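Sevora: desktop teardown runs from the Ollelcombe Robotics Club

README, last edited Fri 7 November

Hello, and thank you for opening this file before opening the folders, which is already more than we did with most of the datasets we downloaded last year. Sevora is a collection of robot arm recordings made by the students of the Ollelcombe Robotics Club. We drove our arm by hand through small jobs inside old desktop computers, recorded what its cameras and joints were doing, and then sat down together and wrote a label for every run. If you are a student somewhere else, or you teach some, we hope there is something in here you can use, even if it is only the list of things that went wrong.

What is in the folder

There are 305 runs in this release. A run begins when the driver presses the record pedal and ends when the pedal is pressed again, so a run can be anything from a quick reach to a long and rather stubborn fight with a latch. Of those, 181 are labeled "finished," meaning that two of us watched the run separately and both agreed the job got done. The rest are labeled "unfinished" or "unsure," and we have left them in. Please don't throw them out without a look! Some of the nicest driving is in the unfinished ones, right up to the moment where it stops being nice.

We also pulled out 3,464 still frames and drew outlines on them by hand. The outlines cover the memory slots, the processor socket, the cable bundles and the gripper fingers. They live in the folder called stills, with one text file for each frame.

The jobs

We settled on four jobs after a good deal of arguing in January, when the plan still had a hard drive swap in it and a very hopeful line about thermal paste.

Reach: move the gripper from its rest pose to a point over the open case, and hold there.

Slot: work at a memory slot. Opening a latch, taking a module out and putting a module in are all filed under this name, and the notes column says which one it was.

Cable: move a cable or a bundle of cables out of the way of the board. This is the hardest of the lot by some distance, and if you are looking for a job where a beginner and an experienced driver look completely different, start with this one.

Rack: go to the holder board, pick something up or put something back. It sounds like the easy one. New members start on it, and then most of them come back to it later with a bit more respect.

The setup

The arm is called Valent. It is the second arm the club has built, and nearly every part that moves has been replaced at one time or another, so the calibration file has a version number and you should check it against the run you are using. Runs made with an older calibration are not broken, but the gripper position will be off by enough to matter if you are training anything that needs to land on a slot.

Camera views come from the wrist, and the gripper is in view a lot of the time. We left the views uncropped on purpose. In an early test we trimmed away the lower part to save space and found that we had also trimmed away the fingertips, and with them most of what a person uses to judge how close the gripper has come to the board. 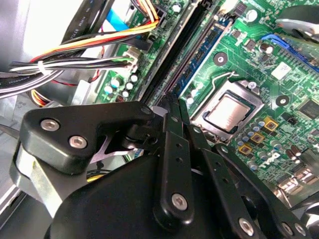
Over the open case, with a module in the blue memory slot.
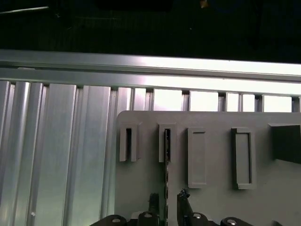
At the holder board, under the aluminum rail. 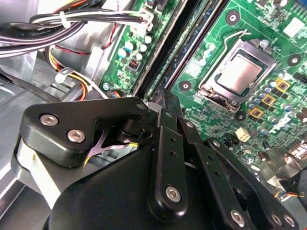 Over the open case, with the two long black memory slots empty.

Recording is handled by Belay, a set of scripts that two year groups have now had their hands in. Belay saves the camera views, the joint angles, the gripper opening and the pedal presses, and gives them all a common clock. It also refuses to start if the disk is nearly full, a feature we added after losing an entire afternoon of very good cable runs. If you would like to use Belay with a different arm, the file you need to change is the one called joints, and the comments in it are fairly complete up to the halfway point, where they become more of a diary.

How we labeled

Every run was watched by two people who had not driven it. Each of them filled in the same short form: which job, finished or not, anything unusual. When the two forms agreed, that became the label. When they did not, the run was played on the big screen at the next meeting and we talked it over, and if we still could not agree it went down as "unsure."

The main source of argument was the word finished. Take a memory module that has gone into its slot with one latch closed and the other one nearly closed. Is that finished? We went back and forth on it for weeks and in the end decided that both latches have to be closed, and then we had to go back and watch all the earlier slot runs again with that rule in mind. The old labels are kept in a column called first_label, so if you prefer the softer rule you can have it.

The outlines on the stills were drawn by one person and checked by another. We asked everyone to outline only what they could see, and to leave out the part of a slot hidden behind a gripper finger. Some of our earlier outlines guess at the hidden part. We fixed the ones we found.

Things to know before you train on this

The lighting changes. We work after classes, and early in the year there is daylight on the bench that is gone by the end of a winter session. Metal parts catch the light badly at some angles, and a shiny case wall can come out nearly white. We thought about putting up a diffuser and then decided that a dataset with some glare in it was more use to us than a tidy one, and our own slot finder did get better once it had seen plenty of glare.

The drivers are learners. You will see pauses, second tries and a good many places where the arm goes up, waits a little and comes down again. That is usually the driver asking the rest of the table for advice. If you train a model to copy our runs it will learn to pause too, and our first model did exactly that, hanging over the case like somebody trying to remember a phone number.

The cases are not very varied. We took what we were given, and office desktops have a way of arriving in matching sets. Please don't expect something trained only on Sevora to cope with a laptop or a small-form computer. We tried it on a home-built machine with a big cooler on top of the processor and it had no idea where to begin.

The cable runs are thin on the ground compared with the others. They take longer to set up again between tries, and people get tired of them. Adding more is our first job for the next release.

Splitting the data

We suggest the split in the file called splits, which keeps all the runs from one session together. If you shuffle run by run instead, you will end up with nearly the same view in both training and test, and your numbers will look lovely and mean very little. We did this ourselves and showed the results at the open evening before we caught it. The corrected numbers are in the results folder, next to the old ones, with a note.

Getting started

Unpack everything into one folder and keep the names as they are. Run the check script first; it takes a few minutes and tells you if any file is missing or cut short. Then open the notebook called first_look, which loads one run from each job and plays it back with the joint angles drawn underneath. If that works, everything else should too. If the playback runs at double speed, your video library is reading the frame rate from the wrong place, and there is a setting near the top of the notebook for that.

Safety, for anyone copying the setup

All our computers are unplugged and have been standing for a good while before the cover comes off. We do not open power supplies, ever, and we do not let the arm near one with anything in its fingers. There is a stop button on the bench within reach of the driver and a second one within reach of whoever is sitting opposite. Sheet metal edges inside these cases are sharp, so gloves go on whenever hands go in.

Using and sharing

You are welcome to use Sevora for classes, clubs and research. Please name the Ollelcombe Robotics Club if you publish something with it, and send us a copy if you can. We pin them up by the door and the new members really do read them. We would ask you not to sell it.

If you find a wrong label, write to us with the run name and what you think it should be. Corrections go into a file called changes, along with the reason, and the label is updated in the next release. Questions about Belay are welcome at the same address, though replies get slow during exam weeks and over the summer, when the lab is locked and Valent is under a dust sheet.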